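Setting the gripper width offset in Clurkach

Before you replay any recorded episodes, Clurkach needs to know what "closed" means for each gripper. If this value is off, the planner sends widths the fingers can't reach and the replay stops with a range error.

1. Start the tracker node and wait for the marker IDs to show up in the Tarar panel. Left and right should be listed separately. If both show the same ID, fix the config file first.

2. Close the fingers all the way and press Record. Hold for 5 seconds. Open them all the way and hold again.

3. Run the fit script on the file you just saved. It prints a minimum, a maximum and an offset for each side. 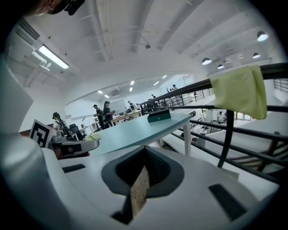
4. Copy the offset into the gripper section of your settings file, in millimeters. Older versions of Clurkach used meters, so check any file you got from someone else.

5. Reload the settings and run the width check. A residual under 11 counts is fine. Anything over 14 usually means the marker was lost for part of the recording. Open the log and look for gaps in the detection column. On my last bad run it had dropped almost 47 frames in a row.

If you keep getting gaps, lower the exposure before you touch the detection threshold. Blur is a common cause, and a looser threshold lets in false matches that are harder to find later.

The fit script was written by Khurram Awan and is in the tools folder of the Bindon branch. It has not been merged to main yet.

Next: Aligning timestamps between two grippers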